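Stock list doubled after import, labels printing old prices

Status: closed
Opened by: Renata Espinoza, Cisternas (front shop + stock room)
Products: Latero stock list, Didari register, Pronik label printer
December 2025

Original report

Did the import from the register into Latero last night like the help page says. Went in this morning and the stock list shows 1,326 lines. We carry 703. Half of it is the same things twice, one with a price and no quantity, one with a quantity and the old price. Labels come out with the old price whichever one I pick. Can't open like this, or can, but with handwritten shelf tags, which is what we're doing.

What I tried before writing:
- restarted the tablet and the back office PC
- logged out of Latero and in again
- unplugged the Pronik, held the feed button, new roll
- deleted one duplicate by hand to see what happens. It came back after the next sync.

Have not touched anything else. Please don't tell me to reinstall, last time that lost the shelf locations and I spent an evening walking up and down with a clipboard.

Log

Entry 1
Support asked for the export file. Opened it in the spreadsheet first to have a look. Item codes are a mess. The ones off the register should be 11 characters with zeros in front, and the zeros are gone on a lot of them. So 00-something in the register is just the something in the file. Latero sees a different code, makes a new item. That's where the second set comes from I think.

Sent file. Then realised I sent the one I had opened and saved. Sent the untouched one too.

Entry 2
Support says the untouched file has the zeros. OK so it's me. I opened the file to fix two spellings before the import, saved, and the spreadsheet ate the zeros. Doesn't warn you. The column has to be set to text when you open it, double clicking the file skips that step.

Does not explain the labels though.

Entry 3
Labels. Took the tablet to the printer and tried one item at a time.
- item only in the list once: right price
- item in the list twice, picked the new one: old price
- same item, picked the old one: old price
- typed the code in by hand with zeros: old price
- typed by hand without zeros: right price, wrong name (prints the category)

So the printer side is keeping its own copy of the prices somewhere. Support hadn't heard of this. Asked which template. It's the small shelf one we've had since April, the one with the unit price in the corner.

Entry 4
Template has a "use saved item data" box ticked. Unticked it. Next label came out right, then the one after was blank. Ticked, unticked again, saved under a new name - fine since then. Printed the whole snack aisle and no blanks. I don't know why the new name matters but leave the old template alone, do not rename it back.

Entry 5
Now the duplicates. Support offered to roll back to before the import. Asked if sales from this morning would be lost. Answer was "stock movements after the restore point will need re-entering" so yes. Said no thanks.

Other way: mark the bad lines inactive in bulk, then delete. Filter on code length in Latero doesn't exist. Did it like this:
1. Export the full list, don't open it by double click. Open the spreadsheet first, import the file, set the code column to text.
2. Add a column for code length.
3. Sort. Everything shorter than 11 goes on its own sheet.
4. Check that sheet against the supplier list, we have a few items with short codes that are real (bread, loose eggs, the candle lady).
5. Change active to N on the rest, save as plain CSV, import with "update only" on.

Step 4 is the one I'd have skipped. 5 items in there were real ones, would have lost the bread.

Entry 6
Import went thru but the duplicates were still there on the tablet. Turn off sync on the tablet BEFORE the import. The tablet had the old list cached and pushed it back up, same thing that happened when I deleted the one by hand. Did it all again with the tablet in airplane mode, then cleared the Latero cache, then back online. Took a while to pull the list down, thought it had hung, it hadn't.

Entry 7
List says 703. Checked some at the shelf, quantity and price both right. The quantities that had been sitting on the bad lines got carried over to the good ones by support, that part I couldn't do from here. Register agrees with Latero on everything I tried.

One left over - imported snacks and pouches have the product name in two languages on the item card and the label only fits one. The second line prints half off the edge. Old problem, has nothing to do with the import. Support says the Pronik template takes one name field only, put the short English name in "display name" and leave the long one in "description". Did that for the snacks. Tea and the jars still to do.

Entry 8
Asked if Didari can keep the zeros some other way, like a letter in front. Yes but every existing code would change and every shelf label with it. Not doing that before the holidays, maybe not ever.

Wrote it on a card and taped it to the back office monitor: DO NOT DOUBLE CLICK THE EXPORT.

OK to close from my side. Would be nice if the help page said something about the text column, it just says "review your file in any spreadsheet program", which is exactly what I did.

Attachments

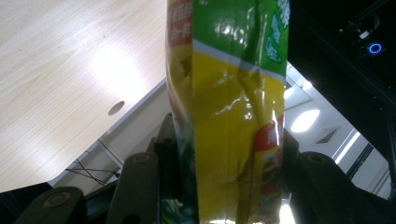
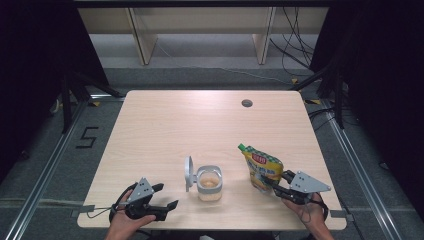
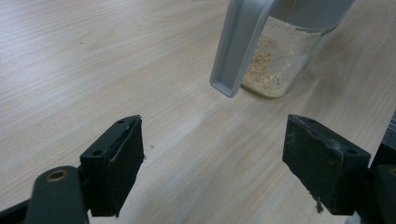 First: green and yellow snack bag. Second: yellow pouch and small jar with the lid open. Third: tabletop, gray-rimmed container.

14 people found this helpful? No count yet
Comments (0) | Shares (0)

Related tickets
Latero: deleted item comes back after sync
Pronik prints blank label after template change
Didari export missing the category column
How to move shelf locations to a new tablet
Pronik feed button does nothing with new roll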